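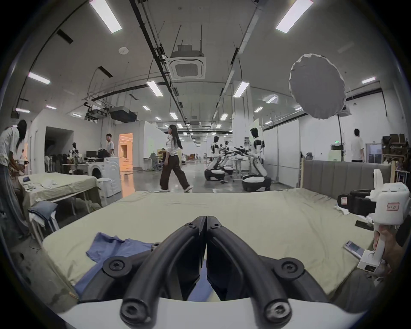
From 12th April, Breker customers can book a garage door service online instead of ringing the workshop. The booking page shows two-hour arrival windows and works on a mobile, so if your phone is lying on the bed with the screen lit, like the one here, you can pick a time before you get up. You will be asked for your street address, the kind of door you have and whether the motor still runs. A text is sent when the technician leaves the previous job.

The phone line stays open for urgent work. If a door is stuck open or a spring has broken, please call and do not use the form, as online bookings are only read twice a day.

Our stock of Gomex rollers and hinges has been moved to the Paiva Street counter, along with the remote controls. We now hold 51 models of remote, including most of the older Kolitz ones that we had to order in before February. Bring your old remote with you if you can – the code on the back of the case tells us which replacement to use. Programming at the counter is free with a new remote and takes a few minutes.

Standard service calls still cover spring tension, track alignment, lubrication and a test of the safety reverse. Parts are charged separately and the technician will give you a price before fitting anything. Doors we installed in the past 3 years are covered for labour, so have your invoice number ready when you book. Unit 2 at the workshop is now storage only and is closed to the public.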